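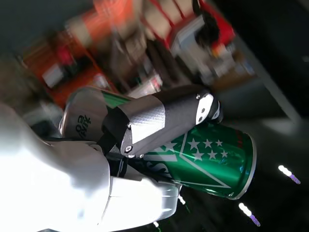 図3-1 緑のアルミ缶、白い星の入った面

3. 缶とボトルの置き場をつくる

最終更新:2019年1月20日

さて、第2章で棚の組み立てまで終わった方、おつかれさまでした。ここからは飲み物の缶とボトルの話です。共同作業室の使い方ガイドなのに飲み物だけで一章あるの?と聞かれるんですが、あるんです。Sutcliffeの部屋を立ち上げたとき、いちばん手こずったのが工具でも電源でもなくて、机の上にいつのまにか増えていく缶でした。

この章で使うのは、Nombyの組み立て式ボックス、Umachの差し込みラベル、それと浅いトレーが一枚。トレーは家にあるもので十分です。わたしは全部まとめて3,000円ほどで済みました。ボックスは46リットルのほうを選んでください。小さいサイズもかわいくて最初はそっちを買ったんですが、週の半ばであふれました……。

3.1 用意するもの

・Nombyボックス(46リットル) アルミ缶用とボトル用
・Umachの差し込みラベルと、油性の太ペン
・浅いトレー(水切り用。ふちが立っているもの)
・ボックスの内側に掛ける透明の袋
・養生テープ少し
・古いタオル

注意:ボックスの底板には表裏があります。すべり止めのざらざらした面が下。逆に入れても組み上がってしまうので、わたしは袋まで掛けてから気づきました。

3.2 場所を決める

1. 作業台からボックスまで、実際に歩いてみます。途中でかばんや椅子をよけるようなら、その場所はやめておきましょう。

2. 壁ぎわに幅335ミリの空きがあるか測ります。ボックス本体はもう少し細いのですが、フタを開けた手が入らないと結局フタの上に缶が置かれます。

3. コンセントの真下と、延長コードの通り道は避けます。飲み残しが垂れるのはだいたいそういう場所です。

4. 仮置きして、そのまま一日過ごします。じゃまだったら動かす。ここはのんびりやってください!

メモ:Favutska側の部屋は窓ぎわに日が当たります。ボトルに飲み残しがあると夏はにおいが出るので、あちらの部屋では通路側をおすすめしています。

3.3 ラベルを差す

1. ラベルに「アルミ缶」「ボトル」と書きます。「資源」とか「リサイクル」とか、かっこいい言葉は使わないほうがいいです。ひと目で自分の手の中のものと結びつく言葉で。

2. Umachのラベルを、ボックス正面の溝に右から差し込みます。カチッと音はしません。奥で止まればOK。

3. 溝がゆるいときは、裏に養生テープを小さく折って貼ります。

注意:ラベルをフタに貼るのはやめましょう。フタを開けたとたん読めなくなります。12月に一度やって、しばらくボトルの箱に缶が入り続けました。

3.4 缶とボトルを見分ける

缶は側面か底の近くに材質のマークがあるはずなので、迷ったらまずそこを見ます。とはいえデザインがにぎやかな缶だと、マークがどこにいるのか本当にわからない!くるっと回して、それでも見つからなければ磁石を近づけてください。くっつくのはスチール缶で、アルミには反応しません。部屋には工具箱の内側に小さい磁石を一個貼ってあります。
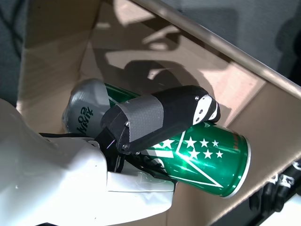 磁石を使ったら必ず元の場所へ。あちこちの机に持っていかれると、次の人が引き出しを全部開けることになります(経験あり)。ボトルのほうは、見た目が金属っぽくても樹脂だったり、その逆だったりするので、色で決めないこと。持ち上げて、底を見て、それから箱を選びます。

ついでに、飲み物用の水筒や私物のボトルはこの箱に入れないでください。置き忘れらしいものは、入口の横の忘れもの棚へ。持ち主がわからないまま中を洗ったり、フタを外したりもしなくて大丈夫です。

3.5 すすいで、切って、入れる

1. 飲み残しがないか軽く振って確かめます。音がしたら流しへ。机の上でのぞきこむと、たいていこぼします。

2. 水を少し入れて、ひとゆすり。洗剤はいりません。

3. 飲み口を下にして、トレーに斜めに立てかけます。まっすぐ逆さに伏せるより、少し傾けたほうがわたしは早く乾く気がしています。

4. しずくが落ちなくなったら、それぞれのボックスへ。つぶすかどうかは、お住まいの地域の決まりに合わせてください。Sutcliffeではつぶさずに出しています。

5. ボトルはキャップとラベルを外してから。外したキャップはトレーの横の小皿にまとめます。

注意:缶の飲み口のふちは思ったより鋭いです。タブを無理にもぎ取らないこと。タブはつけたままで回収に出せます。

注意:缶を横にしてトレーに置くと転がります。作業台のはしに近いところでは特に。トレーのふちが低いものしかないときは、タオルを細長く丸めて手前に置くといい感じの堤防になります。

3.6 作業台のまわりを片付ける
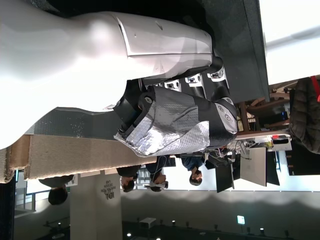 読了時間:6分

置き場ができても、作業中の机に飲み物が紛れこむのは止められません。わたしも自分のカップを工具の後ろで見失う側の人間なので、あまり厳しいことは書けないんですが、一日の終わりにこれだけはやっています。

1. 飲み物を先に全部引き上げます。中身が残っているものも、いったん流しの横へ。ケーブルや基板を動かすのはそのあとです。ノートパソコンを開いたままの人がいたら、ひと声かけてからにしましょう。

2. ケーブルをほどきます。完全にきれいにしようとすると日が暮れるので、絡まっているかたまりをほぐして、長いものだけ輪にする。細いのは袋にまとめて入れておけば、次に使うとき腹が立たない程度にはなります。

3. 小さい基板や部品はフタつきの箱へ。缶をすすいだトレーには絶対に入れないでください。濡れています。

4. 段ボールや梱包の板は壁ぎわに立てます。カーペットに寝かせておくと、暗くなってから踏みます。

5. 椅子を机の下へ。背もたれに掛かった上着は勝手に動かさず、持ち主に聞くか、そのままにしておきます。赤いひもや長いベルトが床に垂れているときだけ、椅子の上に上げておいてください。

6. 最後に机を拭きます。白い天板は輪じみがよく見えるぶん、拭きがいがあります。

メモ:大きなものを作業台の近くに寝かせて作業する日は、飲み物は全員ぶん窓ぎわから離れた棚に移すことにしています。手がふさがっているときほど、肘が缶に当たるんですよね。

3.7 うまくいかないとき

ボックスがにおう:袋だけでなく、底板も外して拭いてください。底板の下にしずくがたまります。

袋がずり落ちる:口を外側に深めに折り返し、角を養生テープで留めます。テープは引っぱって貼らないほうが長もちします。

すぐ満杯になる:ボックスを増やす前に、回収日の前夜に出せているかを確認。うちはこれで解決しました。

ラベルがなくなる:Umachの替えは棚の上段、ペンと同じ引き出しに入っています。最後の一枚を使った人は、買い物メモに書いておいてください。

次の第4章では、流しの下の収納と、タオルの掛け場所を決めていきます。メジャーはまた使うので、出したままで大丈夫です。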